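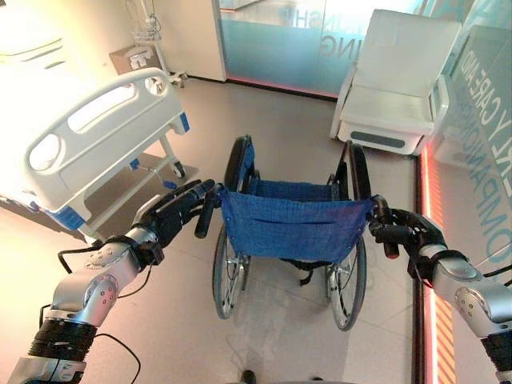

The practice room at Jalldale, in pictures

Many people have asked me how our practice room looks now, after we moved to the ground floor in October. Some of you took the home care course in the old building and remember the room with the green carpet, where the wheels always wanted to go left. I promised Marjatta Hämäläinen that I would make a small gallery for the course page, so this is it. I am not a photographer and English is my third language, please be patient with both.

The room is for people who look after a family member at home, and for those who begin to work as an assistant. We practice the simple things: how to come near to the bed with a chair, how to turn, how to make the bed without hurting your back. The course is 27 hours in total. In the first evening we stay almost only with the chair and the bed, and this is also what I show on this page.

The chair

It is the ordinary folding type with a blue fabric back and blue seat, black side parts and two large wheels behind. Most of our participants will have something similar at home, borrowed or bought second hand. We could have a finer chair, but then people go home and meet a different one, and the lesson does not help them so much.

The back has a seam across the lower part. When you fold the chair for the car, please do not pull by this part of the fabric. Take the seat in the middle, at the front and the back, and lift it up. Gergely Antal teaches this in the first evening and he makes everybody do it until the movement is calm.

The push handles are where the hands should be when the chair moves. I repeat this very often, I know. New people like to hold the chair by the armrest or by the wheel, above all when they are in a hurry. Stand behind, both hands on the handles, and look over the backrest to the place where you want to arrive. 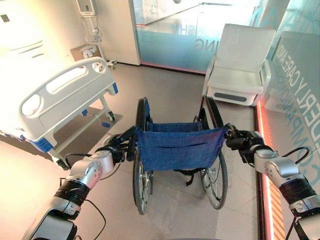
The blue chair next to the bed, both push handles held. The frosted partition with the white lettering is behind.

The bed

The bed is white with some blue details, and it stands on casters. It came to us from Heiskanen, a nursing home which was changing its furniture, and we paid 563 for it with the transport included. The mattress was extra. Arvo Keskinen looked through all the moving parts before we used it with people, and he changed one of the brakes.

We put the bed at an angle in the room. In the old place it was straight along the wall and only one person could work at it, and the others were looking at her back. Now the group can stand on more sides and see the hands of the person who is practicing. It takes more floor, but the lesson is better.

The end panel has openings in it, and the long one is good for the hand when you move the bed. Before you move it, look at the floor. Before you move a person, check the brakes on the bed and also on the chair. Muthoni Kariuki has a rule that you say it aloud: "bed is locked, chair is locked". In the beginning people feel a little foolish to say this. After some weeks they say it at home also, and one man wrote to us that his mother now says it before he does.

The wall behind

Behind the bed is the IV pole. We do not teach infusions in this course, this is for nurses, but many people come home from the hospital with a pole beside them and the family must learn to go around it. So we keep ours near the wall and bring it closer in the fourth evening. The cardboard box on the floor near the wall is going to the storage room, when the storage room has a shelf.

The partition is frosted glass, light blue. I like it very much. The light comes in and the people who walk outside do not see who is lying in the bed, which was a real trouble in the old room. Some participants did not want to play the patient because of this.

Coming to the bed with the chair

This is the exercise that takes the most time. You bring the chair beside the bed, and you stop with enough space for the feet of the person who will stand up. Most people stop too close. They are careful about the distance and they think close is always safe, but then the knees have no place and the footrest is in the way.
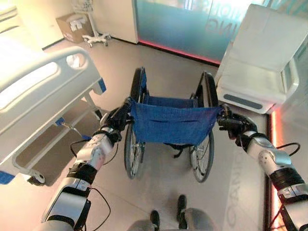 Our advice is to do it slowly three or four times with nobody in the chair, then with a bag of rice or some books on the seat, and only after that with a person. With weight in it, the chair turns differently – you feel it in the wrists first. If your wrists hurt, you are steering with the hands only, and you should move your feet more.

The passage from the door to the bed is 95 centimeters at the most narrow point. We measured it because a participant asked if it is the same as in a normal apartment. It is wider than in many homes, I am sorry to say. At Torska, where we have the weekend group, we put two lines of tape on the floor to make a narrower corridor, and Natsumi Takagi wants to do the same in this room before spring. I think it is a good idea, if the tape does not leave glue on the floor.

How to visit

You can come and see the room before you decide about the course. Go in by the side entrance and follow the signs for Pleltach, they have the same corridor as us. The course costs 115 and the workbook is included. If you already have a wheelchair at home, write to us what model it is, and if it is possible bring it with you to the second evening. We look at the tires and the brakes together, and you practice with the same one you will use later.

Wear flat shoes, please. There is tea in the break.

More pictures will come when the shelf is up and the new bed linen has arrived. If you have old pictures from the room with the green carpet, Marjatta is collecting them.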